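Section 3: Registering a Boxed Consumable in the Nundesico Stock Cabinet

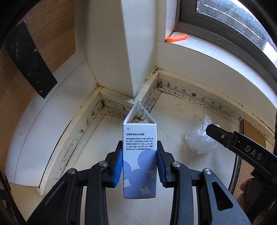 Figure 3-1. Carton with the ingredients panel facing outward and the top flaps open.

This section covers adding a new carton to the cabinet inventory, assigning it to a shelf, and setting its discard date. It applies to Nundesico cabinets with panel software 2.63 or later. For bottles stored without a carton, see Section 4.

Before you begin

You need an account with Stock Editor rights. The default account can view inventory but cannot add to it. If the panel shows a padlock next to your name, ask your site administrator to change the account type.

Keep the carton and the printed leaflet until registration is complete. The lot number and expiration date may be printed on a flap, on the base, or on the crimped end of the tube or bottle.

Adding the carton

1. Wake the panel and enter your PIN.

2. Select Inventory, then New Item.

3. Hold the barcode 3 inches from the reader window. The panel beeps once when the code is read.

4. If the code is not recognized, select Enter by Hand and type the product name. For cartons labeled in a language other than the panel language, enter the name as printed or use your site's short name. Do not leave the field blank.

5. Enter the lot number and the expiration date. The date format follows the panel setting (Settings > Region).

6. Under Ingredients, add any substance your site tracks for allergies or sensitivities. Copy the abbreviation from the carton exactly, including hyphens and numbers. EDTA-2Na and EDTA are stored as separate entries.

7. Select a shelf. Shelf 2 is reserved for opened items and cannot be chosen until step 3 of the next procedure.

8. Press Save. The shelf light turns green.

Note: If the shelf light stays amber, the door sensor has not reported closed. Close the door fully and press Save again.

Marking a carton as opened

1. Select the item and press Opened.

2. Enter the number of days the product may be used after opening, as stated on its leaflet.

3. Move the item to Shelf 2 and confirm on the panel.

The cabinet uses the earlier of the two dates, expiration or days after opening, as the discard date.

CAUTION: The discard date is a reminder only. Do not use any product with a broken seal or an unreadable label, whatever date the panel shows.

CAUTION: Do not store aerosols or flammable liquids in this cabinet.

Error codes

E-2876: Duplicate lot number. Open the existing entry and increase its quantity.

E-63: Reader window blocked. Wipe with a dry, lint-free cloth.

Section revised March 17, 2023.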